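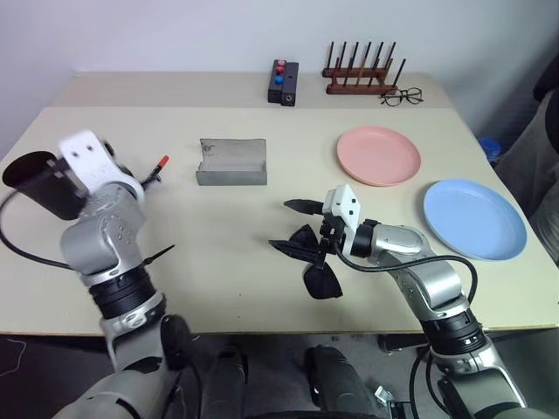 Ita Noonan has a rule about demos, and she gave it to me before I'd even got my coat off. "Ask what happens on the second plate," she said. "Everybody films the first one."

She's spent 11 years on household machines, the last few at Bresance, where she and Yasir Shaikh try to get two-armed robots to tidy a table. I'd come with one question, the one my sister keeps asking me: when can I stop doing the dishes?

"Tell your sister to keep her gloves," Noonan said, and laughed.

Shaikh was kinder. He thinks plates are close to solved, as long as they're the plates the robot knows. Their best week so far, he told me, was 68 good runs in a row putting a plate in a rack. Then somebody brought in a thinner one from home and the streak was over (he still sounds a bit sore about it). Cups are harder, he says, and glasses — the kind you wear — scare him. "You pick those up a little wrong and you owe someone 700 dollars."

I asked if shops might get there before kitchens. Noonan thinks so. She did 18 months at a warehouse in Tradosthorpe before this, and she liked that the shelves stayed where they were. "At home there's a pen where the fork should be. You and I just move the pen. We don't even notice we did it!"

So what does a robot do about the pen? Shaikh rubbed his face for a while. Sometimes it goes around, he said, and sometimes it picks the thing up and then doesn't seem to know why it has it. He's hoping for something better by May.

I wanted to know if either of them would have one at home today. Shaikh said yes, right away. Noonan said she'd take one for the laundry, if it could find both socks, and then asked him who was washing the coffee cups.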